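Print this page | E-mail this page

House rules for a robot arm in the home workshop
Posted 20/10/2020 by Dwayne Tran

These are the rules we keep at the Drirneck shop. Most of them suit a garage or a spare room just as well.

Clear the floor first. Anything the arm isn't meant to pick up goes on a shelf or out the door. Leave one object down at a time and keep feet out of reach while the power is on.

Open the gripper fully before bringing it down over something large. Stop with a finger on either side and look at the gap before you close. With smooth molded shapes, start at low force and go up in small steps.

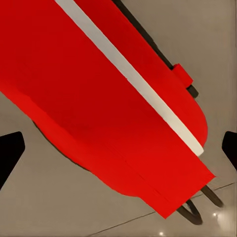 Yeoh wrote in to say that low force is fine but the stop button matters more, and that it should be within reach of wherever you stand, including behind the arm. Agreed, and added to the list. Ours is on a 46-inch lead, and I would not go shorter.

Mark the reach on the floor with tape, then add a margin. Replace the tape when it lifts.

Look up as well as out. People measure the floor and forget the ceiling. Run the arm through its highest position at the slowest speed before doing any work, and note where the lights and any cords or cables are.

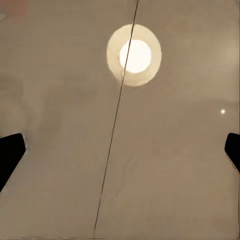
Set the height limit in the software and write the number on a card by the switch. If you move the base, check it again.

Other points:

- Two people for any new routine, one of them at the stop button.
- No sleeves, lanyards or loose hair near the joints.
- Power off at the wall before changing fingers.
- Check the bolts on the base after every 90 hours of running. Write the date in the log.

Print this page | E-mail this page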